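31 Aug 2022

Chore bench, bowl handling. Carrying on from the July notes, which stopped at the cup series.

Purpose is still the same question Isden put to us: can a single arm with a two-finger gripper clear and set a table at a rate and breakage level a household would put up with. I am keeping "put up with" loose for now. The Drivano people want a number, but I don't have one I would defend.

Setup changes since July:

- Cloth on the bench in place of the bare top. Softer landing, more friction, and it moves.
- Finger opening limit reset after the Plimeo controller update. Checked against the gauge block, fine.
- Grip force default is back to the low setting. Someone had left it high after the jar lids. Please put it back when you finish.
- Bowls only. Plates are parked until the thin-edge grasp is rewritten.

Task as written on the sheet: find the bowl, take it by the rim with one finger inside and one outside, lift, move to the rack position, lower, release. A person does this without looking. We give the arm four tries per placement before it is scored as a fail, and a fail means the placement is finished and we move to the next one.

Total in the log as of this morning is 769 placements. Target is 1000 before we write anything up. I had hoped to be there by now, but the recalibration ate most of a week and the first batch after it had to be thrown out because the wrist offset was saved with the wrong sign. Those runs are in the folder marked "bad offset". Leave them out of any count.

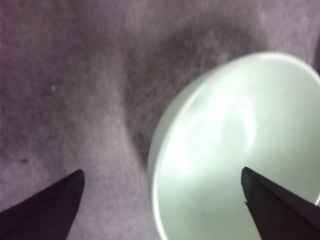
Glossy white ceramic is the awkward case. The depth estimate is reasonable on the cloth and at the rim, then goes poor inside the bowl wherever there is glare. The planner fills the gap with a flat patch, so it believes the bowl is shallower than it is. That doesn't matter much for a rim grasp until the inner finger has to go down past the false floor, at which point it refuses the move and backs off. I count that as a try. Kuhlmann's note says they don't count refusals, so our figures and theirs can't be put side by side until one of us changes.

Things to test on this:

1. Turn the overhead lamp down and see whether the patch shrinks.
2. Give the planner a fixed bowl depth and ignore the interior reading. Crude. Works only if we know which bowl it is.
3. Approach from the far side so the rim is seen at a different angle.

I tried the second one by hand on a few placements, not logged. The refusals stopped. It also drove the outer finger into the cloth once and dragged a fold along with it, which shifted the bowl and spoiled the grasp. The cloth height in the config is a single value and a fold stands higher than that. Need either a tolerance on the outer finger or a stop on contact. Contact stop is better if the wrist sensor is quiet enough, and I haven't looked at the noise floor with the new cable.

On time per bowl: lift and carry are quick. Nearly all of the cycle goes to looking and planning. Speeding up the arm would gain us very little, so please stop raising the joint limits. The planner timeout is set to 500 ms and it hits that often on the white bowls, then starts again from nothing. Reusing the last partial plan should be an easy change.

Where I think we are on the bigger question. Picking up a known bowl from a tidy surface is close to usable. Clearing a real table is a long way off: stacked dishes, a spoon left in the bowl, leftovers, wet rims. None of those are in the current series and I would not let anyone quote our success rate as if they were. The shop-floor version (same part, same tray, same light) is a much easier sell, and I suspect that is where Isden will end up pointing it.

Next session:

- lamp test first, same placements as today
- read wrist sensor noise, arm parked and arm moving
- iron or replace cloth, tape the corners down
- ask Kuhlmann which rim thickness they used
- back up the log before touching the config

Pads on the fingers are due for a check too.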